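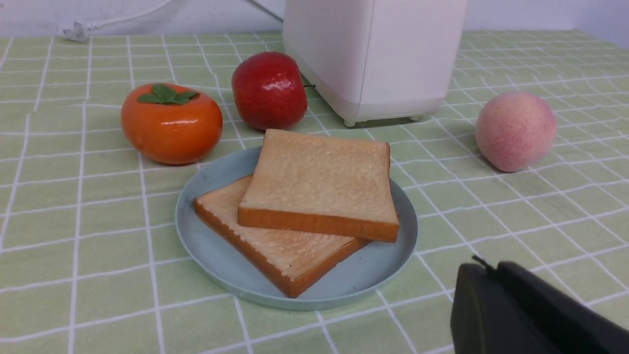 Two slices of toast on a round plate, with a persimmon behind.

Visit to the Plisis Workshop and Seasonal Sale, Greduvcombe

Report prepared for the members of the Pirthorpe Independent Retailers' Group
July 6, 2020

Members of the group were invited by Plisis, the maker of leather and fabric jewelry, to tour its workshop in Greduvcombe and to attend the opening morning of its summer sale. The group was represented by Fadime Yaman and Erhan Çetinkaya. The visit was arranged by Perihan Gündoğdu, who manages sales at Plisis, and we thank her for the time she gave us.

The workshop occupies the ground floor of a former printing house behind the Avcı haberdashery. Visitors were admitted in groups of seven, with face coverings, and entered by the side door on the yard. Our group was the second of the day.

The tour began in the cutting room. Earrings and bracelets are cut from whole hides with steel dies, and the offcuts are sorted by color and thickness for use in smaller pieces. Ataberk Aksoy, the head cutter, explained that a hide with many marks is still bought if the color is good, as most of the dies are small enough to be placed between the marks. He showed us a bracelet that had been returned after two years of wear so that members could judge how the edge finish had lasted. The edge had darkened but had not split.

In the finishing room, hooks and clasps are fitted by hand at a long bench by the window. Each piece is then weighed. Plisis limits the weight of its earrings and rejects any pair in which the two sides differ noticeably. Mr. Çetinkaya asked whether the hooks could be supplied in a different metal for customers with sensitive skin. This is possible on wholesale orders, with a longer delivery time.

The sale opened in the front showroom at the end of the tour. All 497 items in the current catalog were reduced, both in the showroom and on the website. Plisis does not hold further sales between this one and October, when the winter collection is introduced. Ms. Gündoğdu stated that the company prefers two sales a year, announced well ahead, and does not issue discount codes at other times. Our members who run frequent short promotions may wish to consider the point, although Ms. Yaman noted that a shop with a rent to pay on a main street may not have the same freedom.

Queues at the register were longer than they should have been. There was one card reader, and gift wrapping was done at the same counter. Staff were courteous throughout, and a second counter for wrapping was set up before we left.

Wholesale terms were discussed with Eylül Çınar. The minimum first order is 100 pieces, which may be mixed across styles. Orders of 1,000 pieces or more qualify for a display stand at no charge. Unsold stock may be exchanged once, within the season, if it is still on its original card. Plisis asks stockists to keep to its list prices outside the two sale periods.

Copies of the price list and a small set of leather samples are held at the group's office and may be borrowed by members. Requests for a place on the October visit should be sent to Ms. Yaman in writing, with the name of the shop and the number of people attending.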